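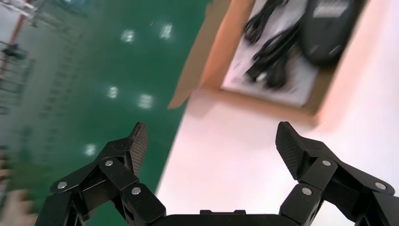
Box of black cables, on the white table.

The Gesik router stopped booting in December. The power LED came on, the link LEDs flashed once, and then it started over, every few seconds, until I pulled the plug. I spent an evening on the firmware before I checked the supply, and I should have gone in the other order.

The router wants 5 V at 2 A. The adapter in the wall was a spare from an old Prusmont switch, also 5 V, but rated at 800 mA. Same barrel size, same polarity. It had been running the router for months, and I don't remember swapping it in. Idle draw must have been below the limit. What changed was that I had turned on the second radio, and the startup current went past what the adapter could give. The voltage sagged, the board reset, and the cycle repeated.

I confirmed it with the Lacroix meter, the cheap yellow one. No load: 5.2 V, fine. With the router attached, the reading jumped too fast to be useful, so I switched to min/max hold and got a low of 3.9 V. A cheap meter's min/max mode is slow, and the real dip was probably deeper. With a properly rated supply the low was 5.0 V and the router has stayed up.

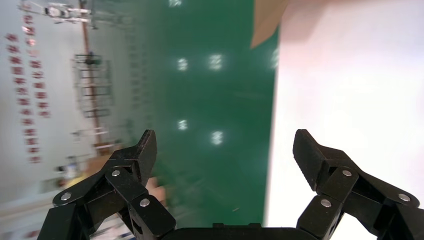
Léonie Bouvier

The general rules are well known but I keep meeting people who have one of them backward, so I will write them down again.

Voltage has to match. A device marked 5 V gets a 5 V supply. A few devices accept a range, and then the range is printed on the label or in the manual.

Current is a ceiling on the supply side and a demand on the device side. A 2 A adapter will not push 2 A into something that needs 800 mA. The bigger number on the adapter is harmless. The smaller number is what caused my wasted evening.

Polarity is the small drawing with the circle and the dot. Center positive is more common. Audio gear, guitar pedals in particular, is often center negative, and I keep those adapters in a separate bag.

AC output adapters exist. They look the same as the DC ones and the label says AC on the output line as well as the input line. I had one left from a modem I used in Okevdale. It went to electronics recycling.

Barrel plugs are the weak point of the whole system. The 2.1 mm and 2.5 mm inner sizes share an outer diameter. A 2.5 plug goes onto a 2.1 pin and makes contact when it feels like it - this produces resets that look exactly like an underrated supply, and the meter is less help there unless you wiggle the plug while watching it.
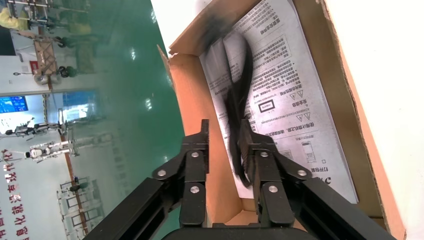
Inside the cardboard box.

My fix is a label maker. Every adapter gets a tag near the plug end with voltage, current and the device name, and the device gets a matching tag. Tags near the brick are useless once the brick is behind a cabinet. I used heat-resistant tape on the larger ones. The regular tape curled after about a month on the warm side.

The Prusmont adapter is back with the Prusmont switch. I left the firmware on the version I flashed that evening. It has a slower admin page and I may roll it back.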